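Head camera or wrist camera for shelf picking?

Ville Lahtinen
We have a humanoid with five-finger hands and I'm trying to decide where the camera goes. Right now it's on the head, looking down. The shelf is low, so the products come out upside down in the image and the policy has to live with that. Cans and canisters are what I care about most, then boxes.

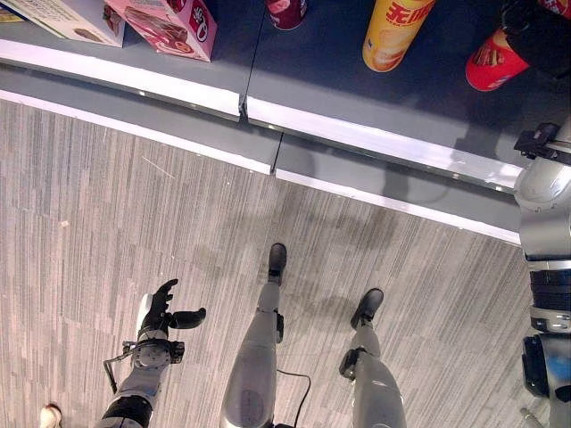
Mitali Kodikara
I'd stop worrying about the camera and change the hand. We ran a Bolow two-finger gripper against a five-finger hand, 50 picks each, same controller. The gripper dropped 2 cans. The hand dropped a lot more, mostly because the thumb closed late.

Aatos Eskola
Disagree. Two fingers are fine until you get a flat carton lying down. Then you need something that can slide it to the edge first. What hand speed were you running, Mitali?

Mitali Kodikara
Default. We didn't tune it.

Aatos Eskola
Then it wasn't much of a comparison. The late thumb is a setting on ours.

Ok-hee Yeon
Back to the question. Keep the head view and add a wrist camera. We trained on over 4,000 episodes with head only and it still missed depth on round items. With the Skesley wrist unit we needed 700 more to see a difference. Watch the cable at the wrist, ours snagged.

Ville Lahtinen
Thanks. I'll try the thumb setting first and order one wrist unit.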